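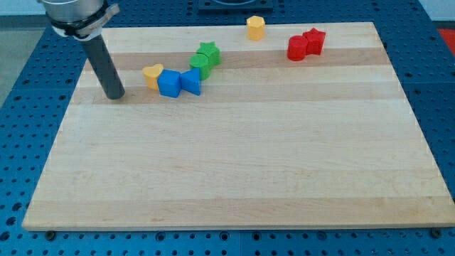 A test board with colored shape blocks and a rod-type end effector at the Numthorpe laboratory.

Writing the Rules for the Test Bench
August 18, 2023

The Numthorpe laboratory of Genance has put into effect a revised code of practice for robot manipulation trials. The document applies to every bench at the site, including those used by visiting teams. Ragnvald Myklebust, who heads the standards office and led the revision, spoke with us about its contents.

The previous code ran to 40 pages and was written largely for enclosed industrial cells. Mr. Myklebust describes it as sound but hard to apply to small research setups. "People were signing a form that dealt with welding hazards and then going off to push blocks across a board," he said. "They signed it because it was in front of them. I did not consider that a safety procedure."

The revised text is 20 pages long. Its first section concerns the work surface. Boards must be fixed to the table before the arm is powered, and the fixing is to be checked again after any contact outside the planned area. Asked whether this had met with resistance, Mr. Myklebust said that it had, chiefly over the time involved. "A board that shifts slightly will not hurt anyone. It will spoil a week of results, and the operator may not find out until March."

End effectors are treated in Section 2. Simple tools, such as a plain rod, had been exempt from the tool register under the old rules. They are now listed with their length and date of last inspection. Obed Laryea, the laboratory's senior operator, asked for this change. "A rod has no moving parts, so it was regarded as harmless," he said. "The arm behind it is the same arm."

The code also sets out how trials are to be recorded. In an internal review of 971 trial logs, the standards office found that starting positions were often described in terms only the original operator could follow. Operators must now name each object by color and shape – "yellow heart," "red star" – and may not use nicknames or bench shorthand. Failed attempts are to be kept in the log along with the rest.

Mr. Laryea expects the naming rule to be the one most often broken. New operators are given up to two supervised sessions before they keep logs alone, and he would prefer more.

Partner laboratories at Granström and Prarkier have received the text for comment. Mr. Myklebust said that objections to the section on unattended operation were already being considered.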